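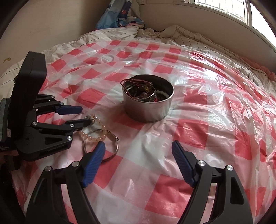

Murnon, October

Have you ever opened a grown-up's jewellery tin and found everything in it holding hands with everything else? Cords looped round bangles, beads tucked under other beads, and one thing you really wanted sitting right at the bottom? Then you already know quite a lot about today's subject, which is jewellery, what it is made from, and how to sort out a muddle of it on a rainy afternoon.

Let's start with the tin. Tins are lovely things for keeping treasures in. The one on the bed is round, with shiny silver sides, and it has no lid on just now, so we can peep in. There's brown cord hanging over the rim, and down among the rest are beads in dark red and brown. A tin is strong, it doesn't mind being dropped (well, it makes a terrific clang, but it doesn't mind), and its smooth sides won't snag a thread the way a rough basket might.

What is a bead, anyway?

A bead is a small thing with a hole in it. That's really all! It can be glass or wood or shell or stone or clay or plastic, and people have been making them for a very, very long time. The oldest ones that have been found were little sea shells with holes in them, and they are many thousands of years old, so 2000 years is hardly any age at all for a bead. Children in Roman times would have known perfectly well what a necklace was, and I expect they got theirs in a tangle too.

Some beads are translucent. That is a grand word and worth saying aloud a few times - trans-loo-sent. It means that light can get through, but you can't see clearly what is on the other side, a bit like looking through a bathroom window. The pale peach beads on the stretchy bracelet are translucent. If you have some like that at home, hold them up near a lamp and see how they seem to glow. Now try it with a pebble from the garden. No glow! The pebble is opaque, and opaque things keep the light out altogether.

Why do some bracelets stretch?

Think about your hand for a moment. It is wider than your wrist, because your thumb and knuckles stick out. So any bracelet has a puzzle to solve: it must be big enough to go over the hand, but not so big that it falls straight off again.

A stretchy bracelet solves the puzzle with elastic. When you pull, the elastic grows longer and little gaps open between the beads. When you let go, it springs back and the gaps close up. A bangle does it another way. Bangles are stiff rings, usually of metal, and a plain closed one can't stretch at all, so you have to squash your hand up as narrow as you can, tuck your thumb in and wriggle. Have a go at making your hand small now. It feels rather silly, doesn't it?

How do tangles happen?

My neighbour Győző Pintér mends necklaces in a little shop called Trulis, and he told me that a long, bendy thing left loose in a box will nearly always find a way to knot itself. Every time the box is moved, the ends slide about. One end slips through a loop, then through another, and before long you have a knot that no person ever tied. Short stiff things hardly tangle at all. You can test this with a piece of string and a pencil. Put each one in a lunchbox, give it a good shake while you count to 28, and look inside.

Sorting it out

Ask the grown-up first, please, especially if some of the jewellery is old or was a present from somebody special. Then find a flat place to work. A bed is good because nothing bounces far, and a sheet spread over the quilt, like the cheerful red-and-white checked one here, keeps small pieces from disappearing into the folds.

Take out the easy things first, which will be the ones that lift straight up without pulling anything after them. Bangles often do. Next, look for an end of cord and follow it with your finger to see where it goes. If it's stuck, don't tug! Tugging makes a knot smaller and crosser. Push the cord gently into the knot instead, so that it loosens and puffs out, and then you can tease a loop free.

Once everything is lying apart, choose how to make your groups. You might go by colour, or put stretchy with stretchy and stiff with stiff. My favourite is to sort by sound, dropping each piece very softly into my palm and listening, though I admit that it takes ages and my sister thinks it doesn't count as sorting.

When you put it all away again, lay the long cords in last, coiled up in a neat ring on top. And keep any loose bead you find, even a tiny one. It came off something, and you may well come across the rest of it another day.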